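Home | Projects | Reports | Contact

Emstead Household Textile Reuse Study
Progress report to the Figueroa Fund, second period
03/02/2022 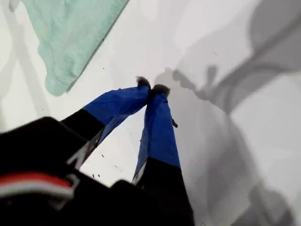
Aitana Moya, after reading the draft, asked that the sorting results come before the budget, as the Fund's questions last period were nearly all on sorting. The order has been changed accordingly.

1. Collection
Collection points at Emstead took in 3087 kg of used household textiles during the period. Bed linen and towels made up the largest share by weight. Two points on the Gritow side were closed for resurfacing work and reopened in February. Their loads were sent to the main depot in the meantime and are included in the total.

2. Sorting
Material is sorted by fiber and by condition. Cotton is graded for resale, wiping cloth or shredding. Blends remain the difficult fraction - care labels are often missing or washed out, and the burn test is too slow for daily use. Roughly 9 percent of the intake could not be assigned to a fiber group and is held in dry storage. The grading sheet was revised to separate stained items from torn ones, which the earlier version combined.

3. Shredding trials
Seven trial batches were run. Four met the fiber length agreed with the insulation buyer. The other three contained too much short fiber, and the blade spacing is being adjusted before the next run. Zippers and buttons are now removed before weighing, so batch weights are not directly comparable with those in the first report.

4. Spending
Spending is within the approved budget. Transport is over its line and storage is under. Emiliano Prieto has requested a transfer between the two lines; the form is attached separately.

5. Next period
- Complete the blade adjustment and repeat the failed batches.
- Obtain a quote for outside testing of the unassigned fraction.
- Send the revised grading sheet to the Gritow depot.

Contact: Emstead project office | Copyright 2022 | Back to top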